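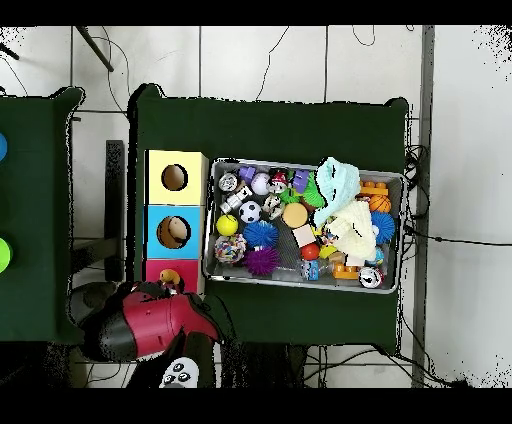
Toy rotation: does it work past age four?

Reading time: 3 minutes
Print this thread | E-mail this thread

maplekettle wrote:
Hi all, long-time reader and I finally made an account for this! We moved to Corkley in May and I unpacked every last toy we own onto the living room rug, which was a mistake, and I've been stepping on farm animals ever since. My sister swears by rotation (a few things out, the rest in the closet, swap every Sunday). My two are five and seven, and they remember everything. If I hide the fire truck they'll ask for the fire truck. Has anybody kept it going with bigger kids, or is it really a toddler thing?

proritz_mom wrote:
Welcome! We did it until our oldest was eight and I'd do it all over again. The part that helped was letting them pick what went away. I used to do it at night like a burglar and there were tears at breakfast. Once they did the choosing they were much harsher than I ever was, and half of what they picked never got asked for again.

oldbluewagon wrote:
I'm going to disagree, kindly I hope. We tried it for a whole winter and all it did was give me a second job. My kids mix everything together. The dinosaurs go to the dollhouse, the blocks are soup. Put the blocks in the closet and there's no soup! We just own less now. I took 16 bags to the thrift store on Queiroz Street and haven't missed any of it.

maplekettle wrote:
The blocks are soup here too, oh dear. 16 bags, though! How did you get past the grandparents?

oldbluewagon wrote:
I didn't, there was a chilly phone call. They bring books now.

tuesdaysoup wrote:
Somewhere in the middle here. Blocks, train track and dress-up stay out all year and only the small stuff rotates, the party favors and little cars and so on. I'd skip the labels. I bought a pack of 200 and used maybe nine, and my son peeled those off to put on the dog.

proritz_mom wrote:
See, I loved my labels, but I had pictures on them for the one who couldn't read yet. And oldbluewagon, fair point about the mixing. Ours were never big mixers, so I may have had it easy.

maplekettle wrote:
Okay, I'm going to try tuesdaysoup's way, with the kids choosing, and hang on to the blocks whatever happens. The fire truck stays out too. Thank you all, you're very kind to a tired person.

Contact the moderators | © Skikelau Family Boards | Back to top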